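3.2 Simulated Tray Scenes
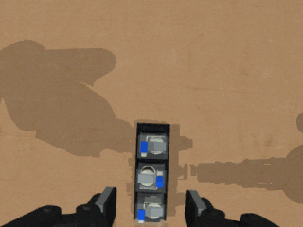

Figure 4. Rendered view of the three-compartment tray between the open gripper fingers. The middle assembly is turned opposite to its neighbors.

The Dulgate course gives each student team one simulated arm, one tray and a full term to get the parts out cleanly. We built the scenes in Plakavo, and the teams loved having something they could break and reload in seconds! Every tray is split crosswise into compartments, with one small assembly in each (Figure 4). The blue rectangle is the easiest feature to pick out by color, so most teams started there – and quickly found that it sits on the left in one compartment and on the right in the next. A grasp planner that assumes a single part orientation will go for the wrong side in the middle compartment. The pale round component gives a second cue, and the teams that used both wrote much simpler code for telling the two orientations apart.

Shadows were the other big topic in class. The renderer throws broad, ragged shadows across the tan surface, and the tray walls are nearly black, so a plain brightness threshold tends to merge the wall with the shadow beside it. Yvonne Tapley, who ran the February lab sessions, asked teams to fix this in their own pipeline and leave the lights alone. Team Oton switched to hue. Team Baysal kept brightness but fitted a long rectangle to the result, a neat idea that we had not thought of ourselves.

Each team received 1,000 training scenes and was graded on 50 held-out ones. Section 4 reports the results by orientation.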